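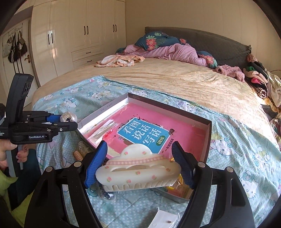
Leonora Abella had been promised a machine that could tidy by August, and she had already cleared a space for it beside the washing basket. It was going to be called a Vono, her niece said, and it came from a firm named Mostau that had been saying "next year" for as long as anyone could remember. Leonora was seventy-one and didn't mind waiting, but she did like to know what she was waiting for, so when Rhea came over with her laptop and a bag of mandarins she made her sit at the kitchen table and explain the whole thing from the beginning. Rhea turned the screen around. There was a bed with a Hello Kitty blanket on it, and a little cloud-shaped hair clip, white with tiny rosebuds and a band of pink gingham, pinched between two blue pads over an open box.

"Well, that's a sweet clip," said Leonora. "I'd have worn that."

"That's the hard part, Auntie. Little things. Every one's a different shape."

"I've been picking up little things since you were born, and your mother before you."

"I know you have," said Rhea, and peeled her a mandarin.

Leonora ate it a piece at a time and thought about the drawer in the hall. It held batteries, birthday candles, a key to a shed they'd sold in another city, and the good scissors, which lived there so that the grandkids wouldn't find them. She could put her hand in that drawer in the dark and come out with whatever she'd gone in for. She tried to imagine telling a machine about it. You would have to start with the shed, she supposed, and why she'd kept the key, and by then it would be supper time. 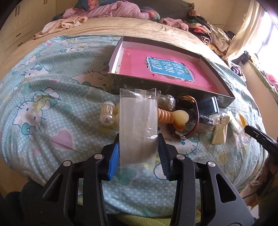

"What does it do when it doesn't know what something is?" she asked.

"Depends whose it is. The Stasiv just stops and waits for you. The Vono has a guess." Rhea scrolled a bit. "We had one in the lab last week with a basket of eight socks. It matched up two and put the rest in with the tea towels."

"Your uncle did that for forty years."

Rhea laughed so hard she had to put the mandarin down, and Leonora was pleased, for the girl had looked tired when she came in. She worked too late, that was the trouble. She'd gone to Mostau straight out of school, full of talk about giving people back their evenings, and as far as Leonora could see she hadn't had one of her own since.

"So it won't be August," Leonora said.

"It might fold a towel by August. A flat one, on a table, if you stand back." Rhea closed the laptop. "I don't think it'll do your hall drawer. I don't know that I'd want it to."

"No," said Leonora. "I'd never find the scissors."

She got up and filled the kettle, and while it was coming to the boil she brought the washing basket in and set it down on the chair between them - it was mostly pillowcases, with a few of the grandkids' things tangled up at the bottom. Rhea took hold of two corners of a sheet without being asked. They backed away from each other as far as the stove and the pantry door would allow, gave it a good shake, and walked in to meet in the middle.

"Other way," said Leonora. "You've got it twisted, love."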